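Fabric-wrapped cylinders (rolled cloth bundles)

A rolled cloth bundle is what you get when you take something long and wrap fabric round it until it stands up like a candle.

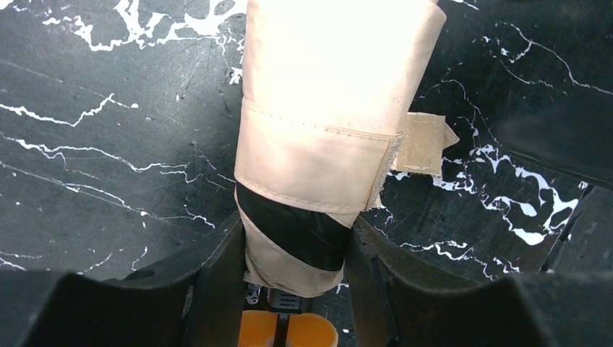
I've been keeping notes on these for years, mostly for the Cedirham household pages, and I still find new names for them! In Beddoe they say "bolster roll" (even when there's no bolster anywhere near it), my gran said "sausage", and the haberdashers I buy from just say "roll" and expect you to know which one you mean.

Covering cloth

Cotton calico is the usual choice, left in its natural colour, so most of the ones you'll meet are some shade of cream or beige. It creases the moment you look at it. You can iron the cloth flat first, and I do if it's a present, but it will wrinkle again as soon as it goes round a curve, so I wouldn't lose sleep over it. Linen is nicer to handle and dearer. Felt hides everything but goes bobbly.

Seams and joins

A small roll can be covered with one piece. Longer ones want two panels, overlapped and stitched round the middle, and I'd keep the stitches small – big ones catch on things. Eusebio Villalobos, who taught the evening class where I learned, liked the seam to run right round in a curve and made us unpick anything lumpy. I unpicked mine three times. If a bit of tape or a tab is left sticking out at the join it will fray in the end, and you can either tuck it under or snip it off.

Bands and ties

A band stops the whole thing unrolling. Black looks smart against pale cloth, and putting it on at a slant grips better than straight round, in my experience anyway (the Ferberg sewing circle disagree with me on this and we have had words). Ribbon slips. Elastic is fine for a year or so and then goes slack.

Ends

The bottom is normally gathered and tucked in, a bit like the end of a wrapped sweet. Pull the gathers in evenly or the roll will lean when you stand it up. For a roll 60 cm long I cut the cloth 41 cm wide, which leaves me plenty to fold over.

Storage

Upright in a tall basket if you've got one, otherwise flat on a shelf. Keep pale cloth out of a sunny window. I give mine a shake and a brush every September, when the spare room gets turned out, and wash the covers that come off by hand in cool water.

Related articles
Bolster cushions
Calico
Draught excluders
Kevum knot
Running stitch
Tapes and bindings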